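**Minutes, August get-together of the Endale Makers' Circle**
Main room, 7 p.m. start (well, ten past, the coffee was slow)

I'm taking the minutes again, so you get them my way. Shout if I've got something wrong and I'll fix it before the next one.

**1. Last month's minutes**

Fine as they were, except I'd put down the solder fume extractor as bought. It's only been ordered. Corrected!

**2. Report back from the open day at Balow**

This took up most of the evening, and I didn't mind one bit. Three of us went over to the Balow open day at the Okovside site, and I'd go again tomorrow. They had 271 visitors through the door according to the lady on the desk, and it felt like every one of them was in front of me in the sandwich line.

The part we'd gone for was the Sovar demonstration, which is their two-armed robot working in a simulated room. It all runs on a computer, so you sit in front of a big screen and watch from the robot's side of things. I'd expected to be bored after five minutes (sorry, Balow people, if you ever read this) and I stayed for the whole session, then went back in for the afternoon one.

Things I scribbled down that the group wanted in the minutes:

- The room is laid out like somebody's dining room, with chairs and paintings on the walls, and I liked that so much more than a gray test bench.
- The presenter let people ask questions all the way through. A boy near the front asked better ones than I did.
- They keep a library of 405 household objects to put in these rooms. One of our members asked if we could get hold of the list and I said I'd write and ask.
- Somebody wanted to know how well the practice carries over to a real arm. The answer was long and I lost the thread halfway, but the short version was "better for some jobs than others."

There was a good bit of back and forth tonight about whether simulation is any use to a club like ours. One side says we learn by breaking real things. The other side (me included) says we've broken plenty already and the servo budget can't take much more. We didn't settle it, but we did agree to try a free simulator on the club laptop before next month and see how far we get.

I passed my tablet around for these two, and they got more comments than the rest of my report put together:

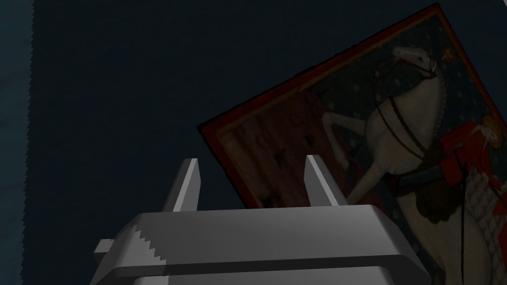
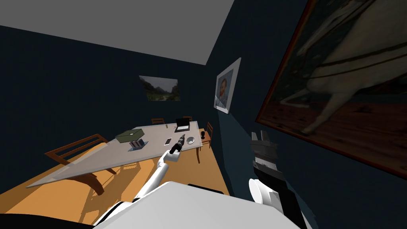 The black tool held over the phone on the table is the one everybody leaned in for, and half the room wanted to argue over whether it's a drill or a flashlight.

**3. Our own open day**

We'd like to do one in the fall. The hall fee is $200 for a Saturday-length booking, whatever day we end up picking, and there's enough in the pot to cover it. I suggested we copy Balow's idea of a question box by the door. Agreed, and I seem to be the one making the box.

**4. Anything else**

The small vise is missing again. Please look in your trunks!

We wrapped up at 8:50 p.m. Next month, same room, and I'm bringing the lemon bars.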